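How to Plan a Grandparents' Tea Without Losing Your Mind

I've thrown one of these every June for four years now, and my first was a disaster (cold scones, no chairs, my grandmother-in-law Beryl perched on a cooler!). So if you're thinking of having all the grandparents over for an afternoon in their honor, let me save you some trouble.

Step 1. Pick the time before the food

Go for 3 in the afternoon. Lunch is over, and anyone who doesn't like driving after dark can be home in plenty of time. I tried a brunch once and half the family was still looking for parking when the eggs ran out.

Step 2. Call people, don't text

My aunt Elsie doesn't open group messages, and I suspect yours doesn't either. Call everybody, ask what they can't eat, and write it down right away. We had 19 guests last year, and I'd never have kept the nut allergies straight in my head.

Step 3. Bake ahead

Scones freeze beautifully unbaked. I make 36, freeze them on a tray, then tip them into bags. They go straight into the oven from the freezer and just need around four extra minutes. Cucumber sandwiches are a morning-of job – they go soggy overnight, even if you salt and drain the slices first.

Step 4. Ask for one old story each

Put a card at each place with a question on it, like "What was your first job?" or "Who taught you to cook?" Khanyisile, my sister-in-law, writes ours because her handwriting is gorgeous and mine looks like a grocery list. Leave room on the back so people can jot down their answers if they'd rather not speak up.

Step 5. Set out small gifts to take home

Keep these cheap and useful. Tea bags in a little jar, a packet of seeds, a family photo in a plain card – all good. Write the names on before you wrap anything!

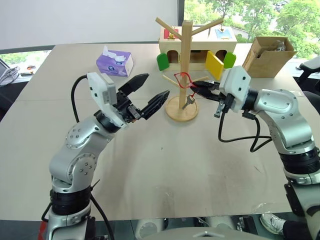

Step 6. Let the kids pour

Use the smaller teapot and fill it only halfway. They love having a job, and the grandparents love being waited on. Keep a dish towel on your shoulder and the coffee drinkers at your end of the table.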